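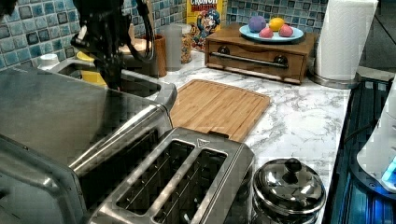 **Figure 4.1** Arm and gripper over a kitchen counter, with the cables looped along the arm.

# Chapter 4: Cables and Daily Checks

An arm that works over a counter bends its cables every time it moves. Most faults in the first year start there, long before a motor or a gear wears out. In this chapter you will learn to route the cables on a hanging arm, check them, and replace one that has failed.

Begin with the slack. Each loop must be long enough for the joint to reach both ends of its travel, and short enough to stay clear of the sink, the stovetop and anything standing on the counter. Move one joint at a time at low speed and watch the loop — never the gripper — through the full motion.

The service log used in this chapter was kept by Jamie Hartley at the Inwood test kitchen. It covers 2000 hours of running and lists 27 stops, most of them traced to a clamp set too tight.

Before you start, you should be able to:

- lock out power to the arm
- read a joint angle from the controller
- name the parts of a cable clamp

Section 4.1 begins with the lockout.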